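30 April 2018

Billing reconciliation, prepaid balance deductions, continued from the last entry.

Renji pulled the full deduction log for the test SIM pool overnight. 114 SIMs, all on the Dosix prepaid plan, no top-ups during the window, data off at the handset. Any movement in the balance should be zero apart from the monthly line fee, which posts on the first.

Result: 3 SIMs show a small daily deduction under charge code VAS-R. The other SIMs are flat. All the affected ones were recycled numbers. The previous holders had subscribed to a content service through the Gemley portal, and the subscription record was keyed to the number and never to the account. When the number went back into the pool and was reissued, the new account picked up the old renewal.

Checked this against the provisioning flow. On number release, the following should happen: account closed, voicemail purged, forwarding cleared, value-added services cancelled. The last step sends a cancel message to the Gemley gateway and waits 30 seconds for an acknowledgment. On timeout it writes a warning to the log and moves on. No retry, no hold on the number.

Sajib searched the release log for the warning string and got 3,280 hits. That is the upper limit for exposed numbers. Many of those will have had no active subscription at release, so the real figure is lower. We need the Gemley side to know how much lower.

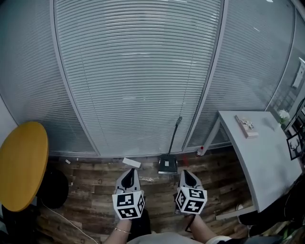

Anwara asked Hikus, who run the gateway, for an export of active subscriptions with start dates. If the start date is earlier than the activation date of the current account, the subscription is inherited and every charge under it is refundable. Simple comparison, one join. Their first file had start dates overwritten by the last renewal date, so it was useless for this. Second file requested with the original opt-in timestamp.

Side note on the customer text message. The renewal notice is supposed to go out before each charge. For the affected test SIMs no notice was received. Shahnaz traced it: notices are suppressed when the language field is empty, and that field is cleared at release. The charge has no such check. So the customer gets billed and gets no message, and the call center sees only "content service" on the screen with no provider name. Explains the complaint pattern.

Proposed changes:

1. Hold any number in quarantine until the cancel is acknowledged.
2. Retry the cancel hourly, alarm after the third failure.
3. Key subscriptions to account ID plus number.
4. Empty language field falls back to the default language. Suppression removed.
5. Show the provider name on the call center screen.

Items 1 and 4 are config and can go in the next release. Item 3 is a schema change on both sides and Folke does not expect it before June. He would prefer a nightly sweep as a stopgap - same join as above, auto-cancel on any match. I agree, provided the sweep writes to the refund queue as well.

Refund rule still open. Hauksdóttir in finance wants credit to balance only. Closed accounts have no balance to credit, so that needs a separate answer.

To do: rerun the pool with the language field set by hand. Send Renji the warning log in CSV. Chase the second Hikus file.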